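Furniture Rental FAQ

Last updated 2025-08-11

Horent rents home furniture by the month to people in short leases, work transfers and first apartments. These are the questions we get most often by phone and email. If yours isn't covered, write to the office and include your order number if you have one.

How long do I have to rent for?

The shortest term is two months. After that the rental continues month to month until you give notice. There is no longest term. If you already know you will stay through the end of a lease, ask for the fixed rate when you order. We can't apply it later.

Can I rent one piece, or do I have to take a whole room?

Either is fine. The delivery charge is the same for one piece as it is for a full room, so a single nightstand is usually a poor deal. Most people who want one or two things add a desk or a cabinet they were going to buy anyway.

Do I need a real desk to work from home?

It depends on the hours. For a few emails in the evening, any steady surface at the right height will do. For full days, you want room for your forearms in front of the keyboard and space for your knees underneath. Cabinets and chests have no knee space, so they work better for holding equipment than for sitting at.
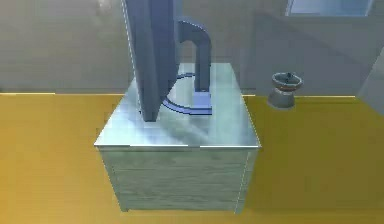 Monitor standing on a wooden cabinet.

Before you order a desk, measure from the floor to the underside of your elbow while you sit in the chair you plan to use. The desk surface should come out close to that number. Product pages list the height of every desk, and the Usent desk can be ordered with shorter legs at no extra cost.

Do you rent electronics?

No. We stopped carrying televisions and monitors a while ago. Lamps are still on the list, under Bedroom and Living Room.

What does the monthly price include?

The furniture, normal wear, and one exchange during the first 57 days. Delivery, pickup and sales tax are billed separately and shown before you pay. Assembly is part of delivery.

What counts as normal wear?

Light scratches on tabletops, small dents on legs, flattened cushions, slight fading. Burns, pet damage, deep gouges, water rings that have gone through the finish and missing parts are charged as repairs. If a piece arrives with marks on it, note them on the delivery sheet before the crew leaves, or email pictures to us within two days.

Can I buy something I've been renting?

Yes, after five months. Half of the rent you have paid on that piece comes off the price. Mattresses are the exception – they can be bought at any time and nothing comes off.

Which pieces fit through a narrow door or up a tight staircase?

Every product page has a line called "smallest opening." It gives the narrowest doorway the piece can pass through when it is turned on its side with the legs off. Measure your doors with the door fully open, from the stop on one side to the face of the door on the other. Then measure the hallway outside and any landing where the piece has to turn. Most failed deliveries happen on a landing.

The Szalai sofa comes apart into five sections and will go nearly anywhere. The Tenton dining table doesn't come apart at all, and the top is long. If your building has an elevator, measure the inside of the car from corner to corner as well as the door.

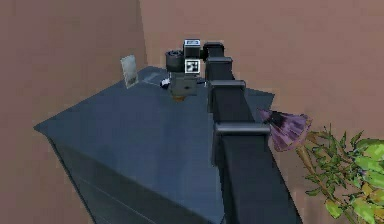
Esben Toft writes that measuring the landing saved him a wasted delivery, and that he would add one more step: check the ceiling height over the stairs. His wardrobe cleared the walls on both sides and would have caught on the slope above the fourth step. He ordered the lower model and has had no trouble with it.

We have since added ceiling height to the checklist that goes out with each order confirmation.

What happens if a piece doesn't fit on delivery day?

The crew will try the other doors and, where it is safe, a ground-floor window. They won't take a door off its hinges or lift anything over a balcony. If it can't be done, the piece goes back on the truck. You pay the delivery charge but no rent, and you can pick something else from the same price group.

When will the crew arrive?

You get a two-hour window by text the evening before. Deliveries start at 9 in the morning. July is the busiest month and windows fill up early, so order well ahead if you are moving then. Somebody over 18 has to be there to sign.

How much furniture should I get for a small bedroom?

Start with the bed and one place for clothes, then live with it for a couple of weeks. Many first orders are too big. A tall chest takes less floor than a wide dresser and holds nearly as much, and it can go near a corner where a wide one would block the closet.

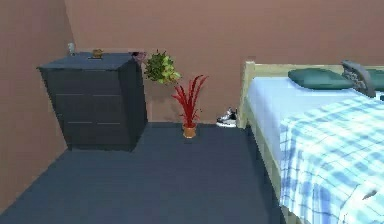

Leave enough space in front of the drawers to pull them all the way out and still stand there. The same goes for closet doors that swing into the room. If the bed is against a wall on one side, check that you can still reach over to change the sheets.

Color is harder to judge from a website. Dark furniture looks heavier in a room with strong wall colors and little daylight. We will mail finish samples if you ask. They are free and you don't have to send them back.

Do chests need to be fixed to the wall?

Yes, if they are tall or if children live in or visit the home. A wall strap is packed with every chest and bookcase. The crew will attach it if your landlord allows holes in the wall. Get that permission in writing before delivery day and have it ready. Don't open several full drawers at once on a chest that isn't strapped.

Can I move the furniture to a new address?

Yes, within our delivery area. Tell us the new address at least 9 days ahead. You can move it yourself, but damage on the way is then charged to you, and the mattress has to go in a bag. We sell the bags at cost.

How do I end the rental?

Email or call with a pickup date. Rent stops on the day of pickup. Please empty all drawers and strip the bed. The crew can't remove personal items, and a pickup that has to be repeated is billed as a second trip. Keep the bolts and the wall straps together in a bag if you took anything apart.

When do I get my deposit back?

After the pieces have been checked at the warehouse. We email the result with a list of any charges, and the refund goes to the card you paid with. If that card has expired, let us know before pickup.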